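Home Products Downloads Support My tickets Log out

Ticket 1158 – Proderura two-arm kit, hanging task, left gripper
Status: open
Product: Proderura evaluation kit, with the Ester task software
Opened by: Wollwood trial team

Dear support,

We have your two-arm kit on trial since June and we must soon write our opinion if the company should buy it. Most of it works well for us. The problem I report concerns only one task, the hanging of small articles on a row of wall hooks.

The task in Ester is the standard one, "hang and release". We changed only the hook height and the approach speed, which is now 40 percent of the maximum. The right arm waits, the left arm brings the article to the hook, lowers it and opens the fingers. With keys on a ring we have very few errors. With clear plastic articles the left arm very often stops before the lowering step and Ester writes "target not confirmed". After 6 seconds it gives up and goes back to the start position.

What I tried before writing to you:
– restarted the controller and Ester, no change
– repeated the hand-eye calibration for both arms, result was accepted
– changed the approach angle by 2 degrees up and then down, no change
– cleaned the finger pads

I attach a view from the head camera with a clear container in the left gripper, near the hooks.
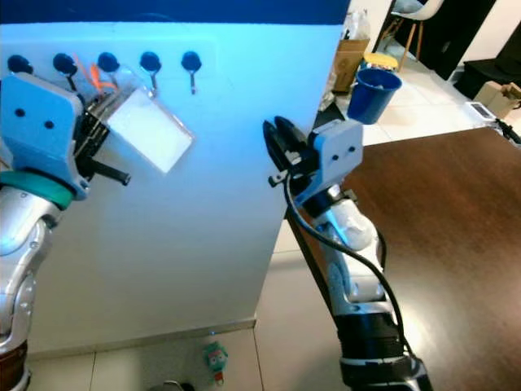
Ljubica Mladenović: Thank you for the detailed report. The message "target not confirmed" comes from the depth check, not from the arm, so you can leave the calibration as it is now. Clear plastic gives weak depth values and the software cannot decide where the article ends and where the hook begins. Please open the task settings, go to Confirmation and change the source from Depth to Color and depth. Then teach the hook positions again with nothing in the grippers. Does the stop also happen when the article has a strap or a lanyard? Please send also the log folder, the complete one.

Thank you for the quick answer. I made the change in Confirmation and taught the hook positions again. The teaching took longer than the manual says, over 40 minutes, as Ester refused the first hook until I made the room light weaker. Maybe this could be written in the manual.

Regarding your question: yes, it happened also with a lanyard, but less often. After the change I ran the task with the badge holder on its orange lanyard, with the keys left on the row. 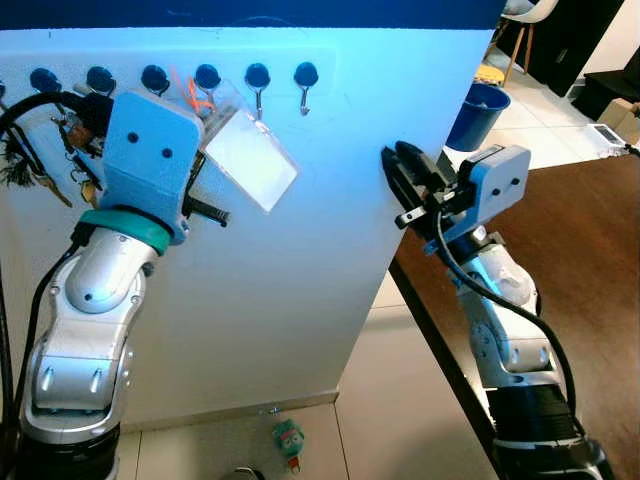
The message "target not confirmed" did not come again in this run. I have now a different question. When the neighboring hook is already loaded, the left gripper goes very close to the articles on it, and I am afraid it will pull something down. Is there a setting for a side distance? I found "clearance" in the menu, but it seems to act only in the vertical direction.

My colleague Grgić asks also if the confirmation setting is saved with the task or with the kit. We have to return this kit at the end of the trial and we would not like to search for the values a second time.

The complete log folder is uploaded to the ticket. The older runs are in it too – please look only at those after the restart.

Please keep the ticket open until the clearance question is answered.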